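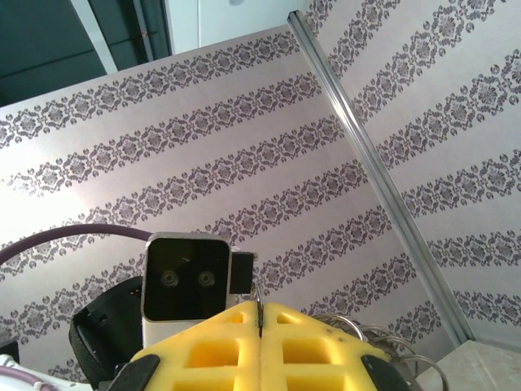

Woler two-arm bench kit: notes and data card

Version 2 of this card. Replaces the one from March, which described a kit we had not yet finished putting together and was optimistic in the usual places.

What this is

A review of the Woler bench kit, plus a card for the recordings we made while reviewing it. Woler sells the kit as a pair of small arms on a shared rail, with grippers, wrist cameras, control boards and an enclosure. We bought one at list price, with our own money, and have the invoice to prove we felt it.

The set holds 374 episodes across 11 tasks. Most involve small metal things: rings, springs, chain, screws. Small metal things are shiny, they tangle, and they roll toward the one corner you can't reach. If a kit can cope with them, it can probably cope with your blocks and cups.

Setup

Mount the arms first, then run the cables. The manual has this the other way around, and so did our first afternoon. Leave slack at the wrists. The purple cable is tougher than it looks, but it will find anything it can loop over.

Each arm has its own board down by the base. Wait for the indicator lights before you start the session script. If you start early, the script reports success and does nothing, a management style we have seen elsewhere.

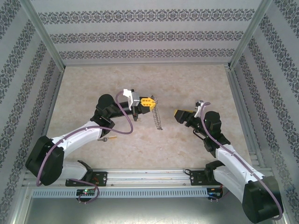
Posted by the Gridura bench crew | Oct 18, 2023

Grippers

The yellow fingers are the best part of the kit. Their tips are narrow enough to get at a spring or a ring without shoving it across the table, and they close straight. Spares ship in the box. We'd like to say we didn't need them.

Grip force is set by a slider from 0 to 100. The low end of it does very little. Start in the middle and work down if your parts bend.

Two-arm work

Handing a part from one arm to the other is what you're paying for, so we spent most of our time on it. With both grippers on the same piece of metal, neither arm knows what the other is up to. You tune the timing yourself in handover.cfg – the defaults belong to someone with more faith than us. Chains are the hard case, as they hang however they please and get in front of the wrist camera.
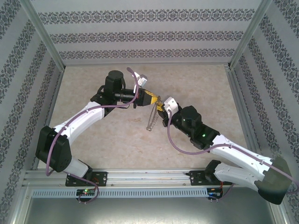

Guthrie Workshop / Small Parts Handling Group

Files

episodes/ has one folder per recording
tasks.txt gives the task names, with two spelling mistakes we are keeping for compatibility
handover.cfg holds our timing values
calib/ is for our kit only, so please make your own

Known problems

Glare on the side walls washes out some wrist footage.
Failed grasps are kept and marked "fail". There are plenty.
Plolbridge viewer 2 opens everything. Older versions open the first episode and then think about it.

Would we buy it again

Yes, but without the extended support plan.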